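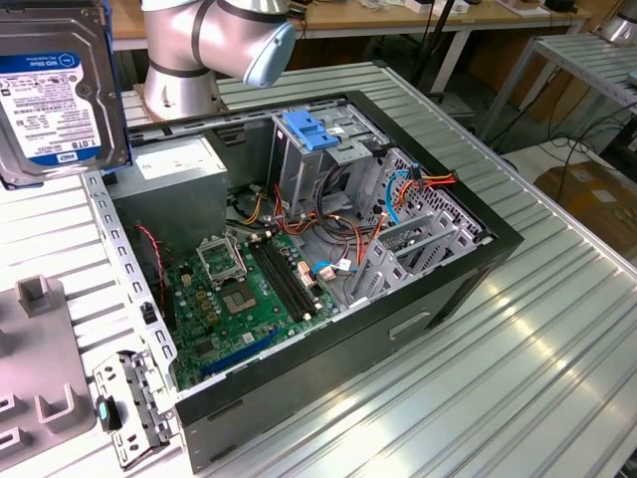

Attachment 1: tower open on the bench, with the 1.0TB WD Blue at top left.

Ticket: Office tower, clicks, freezes, then no drive found
Opened by: Noboru Ikeda
Handled by: Tsutomu Miyazaki
Site: Kargate, ground floor
Status: Closed, parts list updated

Reported fault (Noboru)

Hello bench! The old tower by the label printer has been freezing since Thursday. It clicks a few times, the pointer stops, and after a restart I get a black screen telling me no boot device was found. If I leave it off over lunch it sometimes comes back for up to 20 minutes. I'd love to keep this machine if we can, it has all the Gokton label templates on it and it has been a brilliant little workhorse. I have copied what I could to the shared folder but 193 templates are still only on the disk.

Reply 1 (Tsutomu)

Thanks Noboru, lovely clear report, and good thinking on copying things early. Please leave it switched off now. Every start is a bit more wear on a drive that may not have many left. Bring the tower and its power lead, no need for the screen or keyboard.

Log, first session

09:40 Tower in. Quick listen with the side panel on: three clicks, pause, three clicks. Switched off at once.

09:55 Unplugged, held the power button in for a few seconds, side panel off, case laid flat on the ribbed bench. I do like working on these older cases. There's room to get a whole hand in, and the drive cage has a blue plastic latch so you can tell straight away which bit is meant to move.

10:10 Before touching the drive I tried the cheap things. Reseated both ends of the blue SATA cable, then swapped it for a spare. Moved the drive to a different power plug on the same bundle. Same clicks each time, and the firmware screen saw the drive on one start out of four.

10:35 Drive on the USB dock, connected to the bench laptop. It came up! Slow, but it came up. Started a copy of the templates folder before anything else.

11:50 Copy finished with 2 files unreadable. Noboru, those are "shelf_end_old" and "shelf_end_old_copy". Do you need them?

Reply 2 (Noboru)

Oh, that's wonderful news, thank you! No, both of those can go, we changed the shelf ends last November and I only kept them out of habit. Is the rest of the machine all right? Someone here said the whole board might be on its way out.

Reply 3 (Tsutomu)

Fair question, so I had a proper look while I was in there.

Log, second session

13:15 Ran the drive's own long test from the dock. Failed early on with read errors. That settles it for the drive, no more time to be spent on it.

13:30 Processor and cooler out for fresh paste. The socket bracket lifts up and stays up by itself, and the pins all look straight under the magnifier. Wiped down the old paste, which had gone to chalk.

13:50 Went over the capacitors next to the socket with a torch. Flat tops, no leaks. This is always the part I enjoy, a board this old that still looks so healthy!

14:05 Blew the dust out of the hexagonal mesh at the front. A surprising amount came out, enough that I moved the job to the back door. That can't have been helping the drive stay cool.

14:30 Power supply on the tester. All readings inside the limits. Tidied the orange, yellow, red and black wires a little so they don't sag over the middle of the board.

14:55 Processor, cooler and memory back in. Memory test started, left running.

16:20 Memory test clean.

16:30 Fitted a Qian solid state drive from stock in an adapter tray. Used a new SATA cable too.

17:10 System installed, templates copied across, label program up on the bench screen. From power button to desktop in 16 seconds, and I did it twice for the pleasure of it.

Reply 4 (Tsutomu)

Ready to collect, Noboru. To sum up the fault for the record: failing hard drive, board and power supply fine. One thing for you to do at your end: the Fasis printer driver needs its port picking again the first time you print. Open printer properties, Ports tab, choose the one marked USB, press Apply. If it offers you two USB ports, try the higher number first.

I'll keep the old drive in the labelled drawer for a month in case you miss a file, then it goes for shredding.

Reply 5 (Noboru)

Collected and plugged in. The second USB port was the right one. Printed a full sheet of shelf labels first go and it's so quiet that I checked the light to see if it was on! Please close this, and thank you, I'm delighted.

Ticket closed by Tsutomu Miyazaki. Parts used: solid state drive, adapter tray, SATA cable, thermal paste.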